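Tukico Hinged-Lid Carton, Plain Brown

Home > Packing > Small Boxes > Hinged Lid

Price and stock
Sold flat in packs of 11 or in trade bundles of 400
In stock at our Sadton warehouse
Collection available from the trade counter

Product details

The Tukico is a small cardboard box with a lid joined along the back edge. It is made from plain corrugated board with no printing on any face, so labels and rubber stamps show up clearly. It comes flat and folds up by hand. You do not need tape or glue to put it together, although most people tape the lid down before posting.

We started stocking it in December for customers who were using shoe boxes and old mailers to hold bits and pieces at the packing bench. Many of them now keep one or two open on the desk all day and send the rest out with orders.

The board is single wall. It will take small hardware, spare parts, stationery, cables, sample pots and similar goods. It is not meant for liquids or for anything that would be too heavy to lift comfortably in one hand. For heavier goods see the Ketilsson double wall range.

Putting the box together

Lay the board on a flat surface with the crease lines facing you. Fold all the creases once and open them out again. Raise the back wall, then the two side walls, and tuck the corner flaps inside the front. Fold the front panel over the flaps and press down until the two small tongues click into the slots in the base.

The lid can be left standing up while you fill the box. To close it, bend the side tabs in and push the front edge down inside the front wall. If the board has been kept somewhere cold, let it come up to room temperature first or the creases may crack.

Using it on a desk

The box is deep for its width, so a roll of tape will go in with room left for smaller things. Heavy items should go in first. Very small parts tend to end up in the middle of the roll, and you may prefer to keep those in a bag or in the Cemadia insert tray (sold separately).

The base is plain board and will not mark a varnished or laminate desk. It can slide if knocked. Customers who want it to stay put use two strips of removable pad underneath.
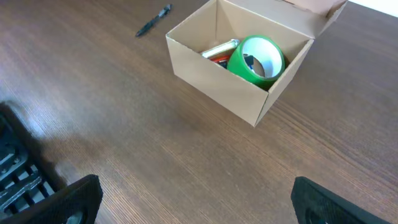

Open carton on a desk, holding a roll of green tape and small items.

Storage and care

Keep flat boxes in a dry place, lying down, in the wrapper they came in. Do not stand them on end for long periods as the panels will bow. Folded boxes can be stacked when full, with the lids closed. Wipe off dust with a dry cloth. Board that has been soaked should be recycled and replaced.

Batteries and pressurised cans are covered by carriers' own rules. Please check with your carrier before sending either in this or any other carton.

Ordering and delivery

Orders placed before midday leave Sadton the same working day. Packs of 11 go by parcel post. Bundles of 400 are strapped to a small pallet and need someone at the address to sign for them. We can hold up to 2,000 boxes against a standing order and send them out in smaller lots on request. There is no charge for this in the first three months.

Stock at last count (January 2025): 1,541 boxes, not including boxes set aside for standing orders.

Returns

Unopened packs can be sent back within 30 days. We cannot take back opened packs unless the boxes are faulty. If any arrive crushed or with torn creases, keep the outer wrapping and tell us the batch code printed on the pack label. We will replace the damaged boxes or credit your account.

Also in this range

Cemadia insert tray, four sections
Ketilsson double wall carton, plain brown
Tukico hinged-lid carton, white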